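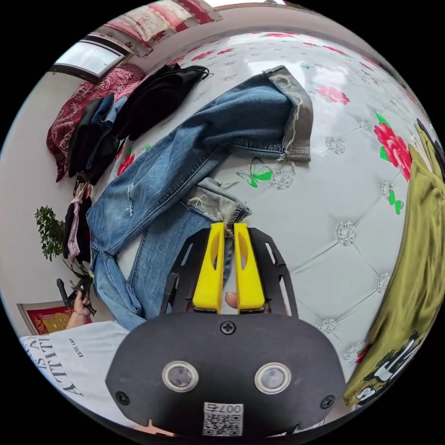
4. Fingers, rails and sensor windows

This section covers the routine care of the Jukon hand-held gripper: finger fit, closing check, window cleaning and the folding check that ends each service. It applies to left and right units. Work on one unit at a time and keep its parts in its own tray. Left and right fingers look alike but wear differently, and a swapped set will not close squarely.

Tools: 2 mm hex key, feeler gauge, lint-free cloth, soft brush, service card.

CAUTION: Switch the unit off and lock the trigger before putting a hand between the rails. The fingers close under spring force even with the power off.

4.1 Removing the fingers

1. Lay the unit on its back with the fingers pointing away from you.
2. Release the trigger lock and let the fingers open fully. Set the lock again.
3. Loosen the clamp screw under each rail by one turn. Do not take it out.
4. Slide the finger up and off the rail. If it sticks, rock it gently at the base. Never pull on the tip or lever through the oval cutout.
5. Brush out the slots in the rail. Denim and towel lint packs into the closed end first.

NOTE: The screws on the front of the housing are not part of this procedure. Opening the housing cancels the window alignment, and the unit must then go back to Trestden for setting.

4.2 Inspection

1. Hold each finger up to a light and look for white stress lines along the cutout. Replace both fingers if either shows one.
2. Run a thumbnail across the tip. A tip that catches the nail will pull threads from a raw hem.
3. Check the squared base for rounding. A rounded base lets the finger lean under load.

Fingers are replaced in pairs after 286 hours on the trigger counter, whatever their condition. Reset the counter at the time of the change and write the reading on the service card.

4.3 Refitting and closing check

1. Slide each finger down until the base seats against the rail.
2. Tighten the clamp screws a little at a time, left and right in turn, until snug. Plastic creeps – do not force the last quarter turn.
3. Release the lock and close the fingers slowly on a strip of paper. Both tips should grip it. If only one edge holds, loosen, reseat and repeat.
4. Close the fingers with nothing between them and try the feeler gauge along their length. A gap at the base is normal. A gap at the tips is a fault.

4.4 Sensor windows

1. Blow loose dust off both windows before wiping.
2. Wipe each glass from the center outward with a dry cloth. For skin oil, dampen the cloth with water only.
3. Wipe the ring separately, with a clean part of the cloth.
4. Check that the code label is flat and readable. A lifted corner can be pressed down. A torn label must be replaced before the next session, or the recordings will not be matched to the unit.

4.5 Folding check

Run this check on a made bed or a padded table. A hard surface hides a leaning finger, as the tips slide along it and straighten. Trousers in a heavy cloth are the best test piece. A patterned cover helps the tracking. A plain white sheet often causes it to drift.

1. Lay the trousers out at full length and start a recording with both units.
2. Pinch the hem between the tips, with no more than a finger's width of cloth inside the grip.
3. Lift, carry the hem toward the waistband and release. The cloth should drop from both tips together.

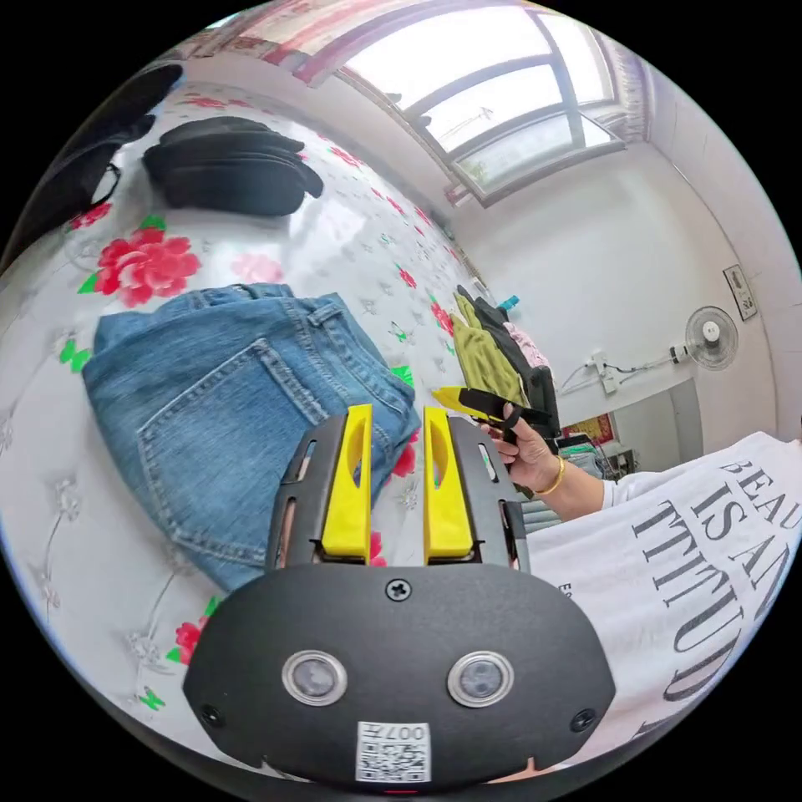 4. Fold again as needed until the trousers form a flat packet, then back the unit away with the fingers upright and clear of the cloth. Hold still for a slow count of five. The software uses this pause to compare the start and end positions.
5. Stop the recording and open the drift report. Up to 11 mm is acceptable. Above that, clean the windows again and repeat from step 1.

If the second run also fails, tag the unit and set it aside. Do not adjust the drift limit in the Widmer settings file to get a pass.

Comments

Bożena Nowakowski
4.3 step 2 should give a torque. "Snug" is different on every shift. We use a Trusto driver at its lowest setting and have had no cracked bases since June.

Ionuț Pascu
Does the closing check change with the longer fingers? Ours show a gap at the tips straight out of the bag.

Bożena Nowakowski
Same check. Look for molding flash on the base, trim it off and seat them again.

Ionuț Pascu
It was flash, on the left one. Closes fine now.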